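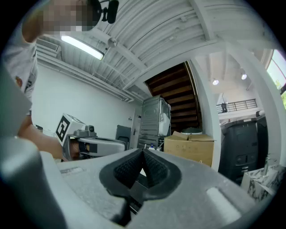

Cleaning a high wall air conditioner in a workroom

By Romana Pešek
Last updated November 6, 2021

A wall unit in a workroom takes in more dust than one in a bedroom, and the filters need washing more often. Ours in Podonstead get done every 62 days in the months we run them. If you can write your name in the dust on top of the case, you have left it too long.

The job described is the one you can do yourself: filters, front panel, outlet slats and the pipes and light fitting nearby. Anything involving the refrigerant or the wiring is for an engineer.

What you need

A stepladder tall enough that you don't have to stand on the top step
A vacuum cleaner with a soft brush head
A washing-up bowl
Washing-up liquid
2 microfibre cloths
A soft paintbrush, an old one is fine
A dust sheet

Before you start

Turn the unit off with the remote, then switch it off at the isolator. Wait for the slats to close and the fan to stop. Move anything you care about from underneath and put the dust sheet down. Tell whoever uses the room that it will be out of action for the morning.

If there is a fluorescent fitting close to the unit, let that cool as well. You will probably want to wipe it while the ladder is out, so have a lamp ready if the room has no daylight.

Taking out the filters

1. Lift the front panel from both sides until it clicks and stays up. On some models it has to be held.

2. Find the tabs at the bottom of each filter. Push up slightly, then pull towards you and down.

3. Carry the filters down flat. Dust falls off them very easily.

4. Vacuum the outer face first. Washing a thick layer of dust turns it into felt and it blocks the mesh.

5. Wash in lukewarm water with a drop of washing-up liquid, then rinse from the inner face outwards.

6. Stand them somewhere shady to dry. Don't use a radiator or a hairdryer, the frames warp and then won't go back in.

The case and slats

While the filters dry, brush the metal fins behind them lightly, top to bottom, with the vacuum held nearby. They bend if you press. Wipe the case with a damp cloth, wrung out well. For the slats use the paintbrush first and the cloth second, and don't force them open wider than they go by hand.

Pipes and ceiling

Pipes run on the surface collect a line of dust along the top. Wipe along the length, towards the ladder, and move the ladder when you have to stretch. Ribbed metal ceilings are best vacuumed with the brush head, following the ribs. Wet cloths leave streaks on the white. The light fitting should be switched off at the wall and wiped dry.

Putting it back

The filters must be completely dry. Slide the top edge in first, press the bottom until the tabs catch, and close the panel. Switch the isolator on, run the fan without cooling for ten minutes and listen. A rattle usually means a filter that isn't seated.

Write the date on a bit of masking tape and stick it inside the cupboard door. We do a longer clean in September, with the fins sprayed, and I'll put that on a separate page.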